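Two-Armed Robots Learn to Clear Clutter From Fewer Demonstrations
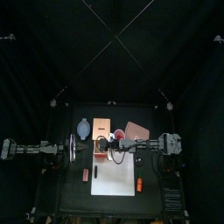

Thursday, March 5, 2020

A pair of robot arms can learn to sort through a table of mixed household items with far less human teaching than earlier systems needed, according to results released by the robotics group at Mekar.

The method, called Femum, was trained on 2,896 short demonstrations recorded over 20 weeks. The group's previous system was given more than twice that number and still dropped or missed objects more often, said Svitlana Kravchuk, who led the work.

"We were collecting a lot of data that taught the arms the same thing over and over," Kravchuk said. "Most of our time went into recording easy grasps. The arms already knew how to do those."

In a standard approach, a person guides both arms through a task from start to finish, and the recordings are fed to a learning program that tries to copy the motions. Femum breaks each recording into shorter pieces and scores each piece by how unsure the program is about what to do next. Pieces with a low score are used once and set aside. Pieces with a high score are kept in training, and the system asks its operators for more recordings that start from a similar position.

The requests come as a plain list at the start of each session. An operator might be asked to place a flat item near the edge of the table, or to set two boxes close enough together that one arm has to hold back while the other reaches in.

Liam Parsons, who ran many of the sessions, said the lists changed how the work felt. "Before, I would set things down wherever I liked, and after an hour I was repeating myself without noticing," he said. "The list would send me back to the same awkward corner until the arms got it right."

The group works inside a black fabric enclosure on a black tabletop, with an arm on each side. Kravchuk said the dark cloth keeps changes in room lighting out of the recordings, so that a morning session and an evening session look much the same to the program.

Items are swapped between sessions and include boxes, cups, kitchen goods and small desk supplies. Flat objects remain the hardest, she said. A thin board lying flush against the table gives the fingers little to close on, and one arm often has to tip it up before the other can take hold.

For the test, the arms were given tables laid out by Anitha Bhat, who had no part in the training and did not see the request lists. Her layouts included objects that had never appeared in a demonstration. Femum cleared 9 out of every 10 tables without help. The older system cleared 6 out of 10 on the same layouts.

Most of the failures had to do with the two arms getting in each other's way. When both reached for neighboring objects, one would sometimes stop and wait, and the other would do the same. The group has added a rule that lets the arm closer to its target go first, but the rule was not in place for the reported test.

Loose cables were another source of trouble. A cable that swings low over the table can hide part of an object from the camera, and the program sometimes read the cable's outline as the edge of something it should pick up. Bhat said she left the cables as they were for the test and did not count those errors separately.

Vinzenz Oberholzer, a researcher at Gasser who was not involved in the project, said the savings in recording time looked solid but that the test was a narrow one.

"It is one table, one pair of arms and one kind of job," Oberholzer said. "I would like to see the scoring tried on something with more steps, such as packing a bag or putting dishes in a rack. The program may be unsure for reasons that more recordings won't fix."

Kravchuk agreed that longer tasks are an open question. Early trials in which the arms had to open a container and put an item inside gave mixed results, she said, and were left out of the report. In those trials the program asked for more recordings of nearly everything, so the request lists were of little use.

The group plans to run the method next on a second pair of arms at Nukov, a partner lab that uses a different gripper. Ubaldo Colombo, who manages the Nukov site, said his staff will start with the existing recordings and add new ones only where the system asks for them. He expects to have first numbers by October.

The full report, including the table layouts used in the test, is available from Mekar on request. The group said it will release the scoring program after the trials at Nukov are finished.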